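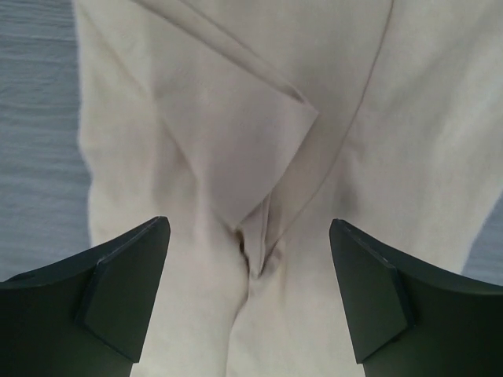
Cokton Clothes Swap returns in August with a free mending room

The Cokton Clothes Swap is back this August, and it's bigger than anything we've tried before! The swap takes over both floors of the old Baltberg Hall, with room for 300 swappers across the day and — for the first time — a whole room set aside for mending.

Entry is by donation. Bring up to 16 clean, wearable pieces, collect a token for each one at the door, and trade your tokens for whatever catches your eye. Kids' clothes have their own racks upstairs and don't need tokens at all, so families can take what they need for the new term.

The mending room is the part we can't stop talking about. Local textile studio Domański is lending us sewing machines, a wall of coloured thread and a team of very patient menders who will show you how to fix a hem, darn a jumper or replace a zip. There are 40 places in the beginners' sessions, which run on the hour from 10 am. Drop-in mending goes on all day at the long tables (bring the thing you've been meaning to fix since last winter).

Last year's swap was a joy. People queued down the front steps before opening, a favourite grey coat changed hands twice in one morning, and plenty of you wrote afterwards asking for somewhere to do repairs on the spot. We listened, and we found the room.

Drop-off at the hall is open each afternoon in the week before the swap, until 4 pm. We're especially keen on larger sizes, workwear and anything warm. Please leave underwear, pillows and single shoes at home. Pieces left at the end of the day will be sorted by Starnix, the textile reuse centre on the edge of town, with the good winter gear going straight to its free community racks.

Doors open at 9 am, and there's level access from the rear car park. Tea, coffee and lamingtons will be on in the kitchen until they run out.

Beginners' session bookings and enquiries: Cokton Clothes Swap, care of the front desk, Baltberg Hall.

ENDS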